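Clear acrylic tube racks – worth it over wire?

burnthorpe_bench
Looking to replace the coated wire racks in our prep room. The coating is peeling at the corners and rust is coming through. We mostly run conical tubes, 336 in a busy week. Has anyone gone over to clear acrylic?

padlock14
We did two years ago. You can read the volume marks without lifting the tube out. Just keep them away from acetone. One of ours went cloudy from a single wipe.

esteban_k
I'd stay with wire. Acrylic cracks at the joints if it gets dropped, and you can't autoclave it. Polypropylene if you have the money.

padlock14
Dropped ours plenty – no cracks so far. Agree on the autoclave.

unholm_wet_lab
We use a small acrylic one and I like it for short runs. It sits on a white board on top of the table, so spills show up right away.

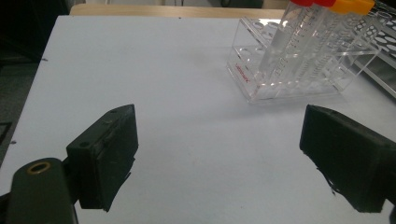

Acrylic rack, four capped conicals, white board on the table

esteban_k
Fine for four tubes. Try carrying a full one down a hallway.

unholm_wet_lab
I don't carry it anywhere. The big batches go in foam.

burnthorpe_bench
What do you clean the board with?

unholm_wet_lab
Dish soap and water, then 70% ethanol on the board only. The rack just gets the soap.

burnthorpe_bench
Thanks. I'll order 2 and keep the wire ones for storage.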